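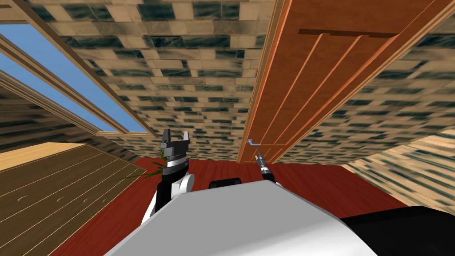 Why Does the Wind Blow Down Off the Mountain?

By Malachy Mac Suibhne
April 27, 2023

If you live in a valley, you may have noticed something funny about the wind. On a sunny afternoon it comes puffing up the hill from the town, and then, after supper, when the sun has gone behind the ridge and somebody is calling you to come in, it turns right around and slides back down again. I grew up in a place like that (we had one long street and a great many sheep), and I must have been ten before it crossed my mind to ask why. My teacher told me to go outside and think about it, so I did, and I got it completely wrong. I thought the mountain was breathing. I still rather like that idea!

So let's go through it together, slowly, with a few stops along the way.

Air has weight

The first thing to know is that air is stuff. You can't see it and you mostly can't feel it, but it is there, and it has weight, just as water does. Warm air is a little lighter than cold air of the same size, because when air warms up it spreads out. The tiny bits it is made of zip around faster and push each other farther apart. When air cools, those bits slow down and huddle closer together, and the air gets heavier for its size.

Light air likes to go up and heavy air likes to sink. If you remember only that much, you can work out nearly everything else on this page.

What happens in the morning

When the sun comes up, its light falls on the mountain slopes. The ground soaks up the sunshine and gets warm, and the air touching the ground gets warm too. Now, picture a bit of air lying right up against the side of a hill. It has been warmed by the slope underneath it. But straight out from it, over the middle of the valley, there is air at the very same height that isn't touching any ground at all, so it stays cooler.

The warm air by the slope is lighter, so up it goes, creeping along the hillside, and other air moves in from below to take its place. You feel that as a breeze blowing uphill. Weather people call it a valley breeze, after the place it comes from. Winds are usually named that way, so a north wind comes from the north.

If there is enough dampness in that rising air, you may see puffy clouds growing over the mountaintops by lunchtime. Rising air cools as it climbs, and the water in it, which was an invisible gas, turns into little droplets. Sometimes the clouds keep right on growing and turn into a thunderstorm. That is why hikers like to start early and be off the high places by the afternoon.

What happens at night

After sunset the whole thing runs backward. The ground loses its heat to the sky, and on a clear night it loses it quickly. The air against the slope cools down, gets heavy, and begins to slide. It runs down the gullies and along the stream beds very much as water would, and it collects at the bottom. Weather people call this one a mountain breeze, and it is usually a gentle sort of wind.

All that cold air pooling in the valley can make a frost down low when there is none halfway up the hill. In the village of Parnasstead, where my aunt lives, the orchards are all planted on the slope, well above the river. The flat land by the water looks much nicer for planting, but the old farmers knew that the cold settled there on spring nights and nipped the blossoms. My aunt once put her tomatoes out in March at the bottom of the garden, and I'm sorry to say that was the end of the tomatoes.

The big, loud kind

There is another sort of wind that comes down mountains, and it isn't gentle one bit. It happens when a large wind, one that belongs to the weather over a whole region, pushes against a mountain range and has to climb over it. On the way up, the air cools and often drops its rain or snow. On the way down the other side it gets squeezed, and squeezing air warms it up. If you have ever felt the end of a bicycle pump after a lot of pumping, you have felt a bit of the same thing.

So the air can arrive at the bottom warm and dry and in a great hurry. In some parts of the world a wind like this is called a chinook, and in others a foehn (say it a bit like "fern"). It can melt a lot of snow in a single day, which is good fun if you are tired of winter and not so good if you just waxed your sled.

Try it yourself

You will need a long ribbon or a strip of thin tissue paper, a stick, and a place near a hill. Ask a grown-up to help you choose a safe spot.

Tie the ribbon to the top of the stick and push the stick into the ground, away from buildings and trees. Pick a calm, sunny day with no storms coming.

Look at it in the middle of the afternoon. Write down which way the ribbon points, uphill or downhill, and whether the sky is clear or cloudy.

Look again after sunset, and wait up to 20 minutes if the air is very still. Write that down as well.

Do the same for a few more days and see whether a pattern turns up. Cloudy days often spoil it, and so do days when a big wind is blowing over everything, so don't be cross if your ribbon won't behave.

Words to know

Valley breeze: a daytime wind that blows up a slope.
Mountain breeze: a nighttime wind that blows down a slope.
Frost: ice crystals that form on cold surfaces.
Foehn: a warm, dry wind on the sheltered side of a mountain range.

Next time we'll talk about fog, and why it likes to sit in the valley until the middle of the morning.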